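Kirno arm build - gripper keeps nudging things on the table
Home builds > Arms and grippers

tallska_bench
Posted 5/13/23
Second arm for me, built from the Kirno plans with a Hämäläinen gearbox in the shoulder. Reach is 490 mm. It's on the kitchen table for now and I can't get a steady approach to anything near the back.
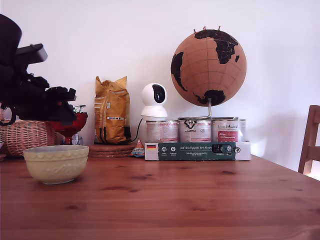
The shoulder sags by about 15 mm at full stretch. I've tightened everything twice. The fingers have to stay clear of the red goblet, and I don't trust them that close to glass.

wultesham_shed
That's backlash in the gearbox. Shim it.

oddcog
Disagree. Mine did the same and it was the base flexing. Clamp it properly before you take the gearbox apart. And what speed are you running?

tallska_bench
70 per cent. Clamped at two corners.
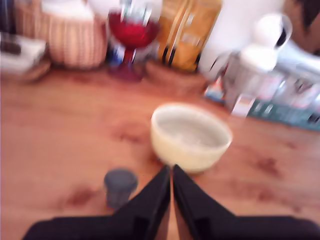 Wrist view is no help at that speed, everything smears. I can make out the cream bowl just past the fingertips but I couldn't tell you where its rim is to within a finger's width.

oddcog
Drop to 30 per cent and try again.

wultesham_shed
Slower won't cure slop in a gearbox. I shimmed mine in January and haven't touched it since.

tallska_bench
I'll do the clamps first, then the shims. Starting layout for the next runs:
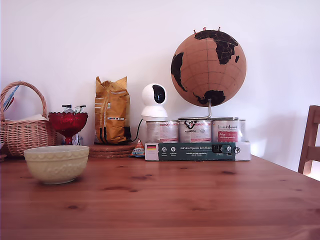

plastic_pinion
Re: layout
I'd shift the cans and globe off the table until the sag is sorted - too tall to have behind the bowl.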